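Prelurwood Two-Finger Hand Gripper
Butard Home Automation

Records grasps for teaching home robots to handle laundry. One operator, no arm needed.

Weight: 371 g
Fingers: 2, replaceable
Rated cycles: 2,000

Can a robot fold the wash yet? Towels, mostly. Sweaters are slow — thick knits bunch up and slip, and we still advise having a person nearby.

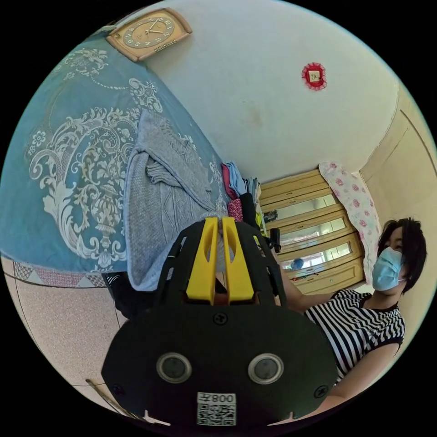 Gray knit garment at the bedside, with folded clothes farther back on the bed.

Spare fingers sold in pairs. Ships in December.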